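From: Caoimhe Rafferty
To: Plerkmont two-arm users list
Date: 24 March 2026
Subject: Re: Grip setup for wheelchair handles, mock ward cell

Moteck support wrote:
> Could you post the routine you use for the wheelchair job? We have
> a customer with nearly the same layout, and their right hand keeps
> closing too far down the handle. We would also like to know how
> often you redo the hand zero, and whether you look after the two
> arms on the same schedule. Anything on cable care is welcome too.

Yes, gladly! I've been wanting to write this up for a while, and your customer's trouble sounds so much like ours last July that I'll start there.

Our right hand was closing low as well. We spent days on the grip program before somebody thought to check the shoulder mount, and one of the bolts had backed out by a quarter turn. That's all it was. At the shoulder you couldn't feel it, but at the fingertips it was plenty. So before anyone touches a single grip value, put a wrench on the mount. I can't say that loudly enough.

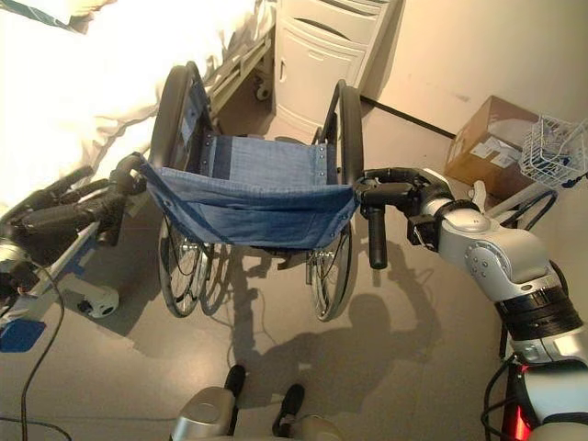 Once the mount was tight we threw out all our old grip values and started over, and the cell has been a joy ever since. We run the Grukar hand firmware, version 8, with the stock finger limits. The one thing we changed is the closing order. The fingers curl first and the thumb comes in last, at a lower force, so the hand settles itself on the rubber grip before it squeezes. I love watching it do this. It's a small change in the file and it made a huge difference to how the chair tracks when the robot pushes.

The routine, as it's taped up next to our control station:

Before the first run

1. Set the wheelchair on its start marks with the push handles toward the robot, and open it all the way. A chair that's only partly unfolded has its handles too close together, and the arms will fight each other over it.

2. Home both arms, then run the hand zero on each side, left one first. Watch the fingers open fully. If one of them lags, stop and clean that hand before going on.

3. Bring both hands down to the handles at slow speed and close them. Look at each grip from the side. You want the fingers wrapped over the rubber, with no part of the palm resting on the metal tube.

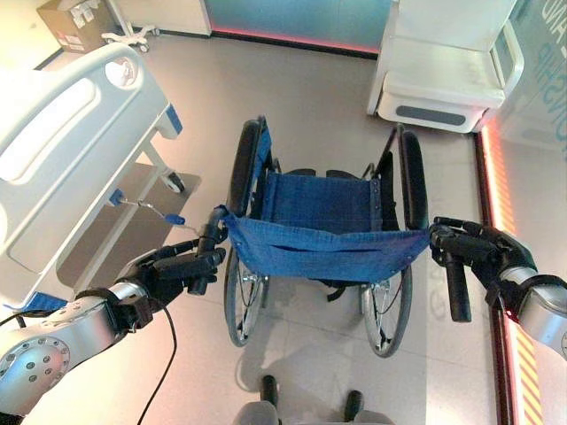
4. Save the grip pose under a new number. Please don't overwrite the last good one! Ours is pose 311 at the moment, and we've gone back to it more than once.

5. Open the hands, back the arms off, and repeat the approach from the saved pose. If the second grip lands where the first one did, you're ready to work. If it doesn't, go back to the mount bolts.

6. Check the space beside the bed before you let the base move. Cranks and levers stick out farther than you'd think, and the planner only knows about the ones you've told it about.

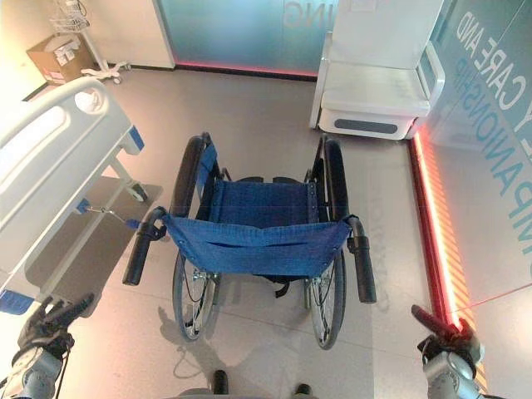

Regular care

We redo the hand zero every morning and again after any stop where a hand was holding something. Our full check comes every 83 hours of run time, an odd number that came from our old Phan maintenance sheet, and we've never had a reason to change it. At the full check we do the mount bolts, the wrist collars and the finger joints on both arms, same day, same person. So yes, same schedule for both. We tried alternating them for a while and lost track of which arm was due.

Cables: leave enough slack for the elbow to straighten, and then move the arm by hand through its whole reach and look at where the cable goes. Ours used to catch on a wheel now and then. We moved the clip 2 inches closer to the elbow and it hasn't happened again. Wipe the cable jacket while you're there, and feel along it for flat spots.

Finger pads: a damp cloth, no solvent. Rubber handles leave a film on the pads, and a dirty pad slips in a way that looks exactly like a bad force setting. I chased that one for most of an afternoon.

I'd really like to hear how the thumb-last order works on your customer's chair, especially if the grips are a different shape from ours. I can send the closing file to anyone who wants to try it. Just write to me off list and tell me which firmware you're on.

Caoimhe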